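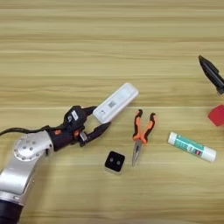

Bench 2, October. White box with the square code, on the wood-grain top.

Notebook, small items bench, afternoon

Carrying on with the mixed drawer. The idea is still the same as last week: everything that lives in the shallow drawers gets a line in the list, a weight where it's worth having one, and a decision about which tray it goes back to. The list stands at 1,146 lines as of lunchtime, including the duplicates I haven't merged yet. I'd like the duplicates gone before the list goes across to Altport, as their import chokes on them and we get the whole thing back.

White box first. Slim, rectangular, rounded corners, the top face slightly recessed. Small square code printed on the case. I don't have a proper name for it. The old paper list has "white unit, small" and the Pridside delivery note has only their own stock number, so for the time being it goes in as "box, white plastic, coded" with a query against it. If anybody recognises it, write the name in the margin here and initial it. Don't rename the line in the list until the query is closed, otherwise the search stops finding it under the old wording.

I tried reading the code off the case with the handheld reader and got nothing at arm's length. Tried again closer, with the desk lamp switched off, and got a string on the third go. Copied it into the notes column exactly as it came out. It doesn't match the pattern Pridside use for their own labels, so it may be the maker's. Left as a query too.

The tabletop. We swapped to this top from the grey one at the start of the month and I'm still in two minds. The pale grain is nicer to work on and black and metal things show up well. White things are less good than I'd hoped but fine. What I do find is that the long stripes running along the table make it very easy to lay something down straight and then believe it's straight when it's a few degrees off. For the list photos that hardly matters. For the layout sheets it does, and I've gone back to using the set square.

Danzer quoted for a second top in the same finish, 700 mm deep to match the short bench by the door. I've asked them to requote without the oiled edge, as we'd only be putting it against the wall. No reply yet. The current one has stayed flat so far. Checked it with the long rule first thing and could not get a sheet of paper under it anywhere.

Back to the drawer. Next lot was stationery and hand tools that have ended up in together.
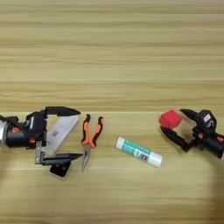 The needle-nose pliers belong with the hand tools, tray 16, and I've moved their line over. Orange and black handles, so they're easy to tell from the plain ones that came with the Skekance kit. I had half a mind to put both sorts under one line but the handles on the Skekance ones are shorter and people do ask for one or the other. Kept separate. Put a drop of oil on the pivot and wiped it off again, which should be done for all of them at some point. Note for the tray: pliers go in with the jaws closed. They don't fit otherwise and somebody forces the lid.

The glue stick is a consumable, so strictly it shouldn't have a line at all. The rule we agreed was that anything that gets used up goes on the stores sheet and nowhere else. It had a line already though, with a weight, and deleting it would leave a gap in the numbering. I've marked it "stores" and left the number in place. White cap and base, teal-green label round the middle. If it's replaced with a different make, use the same line and change the description.

Same goes for the tape and the marker pens when I get to them.

The red cube is the one that gave me trouble. It's down in three places: once under "blocks", once under "foam and soft", once under "misc", and the three entries have three different weights. It looks as if it has a bit of give and the edges are slightly rounded, so "foam and soft" seems the right home for it and I've merged the others into that. I haven't written foam as the material. Nobody recorded what it is when it came in and I'm not going to guess. Material column says "soft, not confirmed". Weighed it again twice on the small scale and used the second reading, after re-zeroing. The first was out by more than I'd expect and I think the draught from the corridor was catching the pan. Worth keeping the door shut when the small scale is on.

On sizes. We have been putting length by width by height, but for anything with an obvious cap or handle people have been measuring from whichever end they picked up first. Suggest from now on:

Length is always the longest side, whatever way up the thing usually sits.
Pliers and scissors measured closed.
Anything with a cap measured with the cap on.
Soft things measured without squeezing, to the nearest millimetre and no finer.

I've gone back and redone today's lines that way. The earlier ones can wait until the duplicates are sorted, or we'll be correcting lines we're about to delete.

Roughly 40 lines done since lunch, which is slower than yesterday. Most of the time went on the cube and on the white box. The rest of the drawer should go faster, it's mainly clips, pegs and the small bottles, and those were entered properly the first time round.

Lights: the strip over the far end of the bench has started flickering again for the first few minutes after it's switched on. It settles down. I've been turning it on before I put the kettle on and that covers it, but the tube wants changing.

To do:

Query on white box, name and code (ask Pridside)
Chase Danzer about the requote
New dividers for tray 16, the present ones are too short for the pliers
Merge remaining duplicates, then send to Altport
Move consumables to the stores sheet, keep their numbers
Oil the other pliers

Stopped at ten to five. The drawer is back in its slot with the unfinished half on the left, so please don't tidy it. The finished half has a strip of green tape along the front edge.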